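News > Products > Power Transmission

Golik adds moulded spur gears with pressed-in metal hubs to Ellwood range

Golik has extended its Ellwood range of light-duty drive components with a series of plastic spur gears, each fitted with a plain-bore metal hub. The series is intended for label feeders, dosing pumps, small conveyors and teaching equipment, and is available to order from August.

The gears are moulded in one piece and the hub is pressed in as a second operation at the company's Trillura works. The hub stands proud of the gear face, giving a longer bearing length on the shaft than the thickness of the plastic alone would allow.

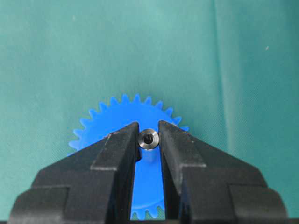 Bore tolerance is checked after pressing, as the fit can close the bore slightly. Parts outside the limit are rejected and are not reamed to size. Tooth form and run-out are sampled from each moulding batch, and the batch number is printed on the bag label.

The standard colour is blue. Other colours can be supplied on orders of 1000 pieces or more. The first part in the series, catalogue number 1608, has been run on the company's test rig for 600 hours under constant load with no lubricant on the teeth. Golik recommends a light grease where the gear is paired with a steel pinion.

The series comprises 67 combinations of tooth count and bore. Gears are packed flat in trays, hub side up, and should be stored away from direct sunlight. When fitting, force should be applied to the hub only. Pressing on the face or rim may distort the teeth.

Drawings and load tables are available on request from the Ellwood sales desk. Samples ordered before noon on a Tuesday are sent the same day.

Press contact: Golik Press Office, Trillura Works
© Golik. All rights reserved. | Back to top

We use cookies to measure visits to this site. Accept | Manage settings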